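Big team, shared workshop: tips for not stepping on each other

Collected from the Vestmont dev floor, May. Software people sharing one tool room and one kitchen. Same problems as sharing a repo, pretty much.

Before you start

Check the board by the door. If the bench has a name on it, it's taken till the name comes off. Lunch doesn't free it up.

Label your half-done stuff. Team name plus ticket number, like Skevora 1032. "Do not touch" with no name gets binned.

Soldering irons: tin the tip before you switch off. Takes 20 seconds. Wet sponge, not a dry one, and dont scrape it with a screwdriver.

Borrowing from another team

Ask in the channel, not in person. Then there's a record. Mārtiņš lost a good crimper for most of a month going by memory.

Return things with the bits they came with. Hex keys go back in the roll, small to large.
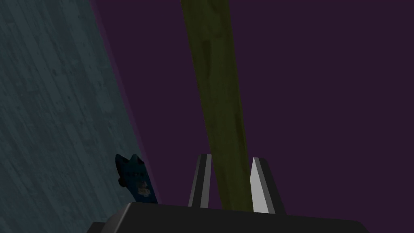

Workshop Notes, issue 20, p. 4

Cables

Coil them over-under, velcro strap, hang. No tape, it leaves gunk. If there's gunk already, rubbing alcohol on a rag. Go easy on printed labels, it takes the ink too.

Dead cable? Cut the plug off before you toss it. Otherwise somebody fishes it out and loses an afternoon debugging a build that was fine.

Sandpaper: 400 grit is in the second drawer, coarse stuff below. Write the grit on the back of every piece you tear, the number is always on the bit that's gone.

Kitchen

Coffee scale on the machine: citric acid, one tablespoon to a quart of warm water, run it, then two tanks of plain. Check the manual first, some machines want there own stuff.

Burnt pan: baking soda and water, simmer ten minutes, leave it, wipe. Not on bare aluminum, goes dark.

Fridge gets cleared at 4 pm before a release. Anything with no name is gone.

Changing a rule

Want something done different? Post it, give it a week, if two teams say yes then it goes on the board. Ask Ailbhe Tierney for edit rights or call ext. 3981.

Next issue: sharpening, and who gets the label printer.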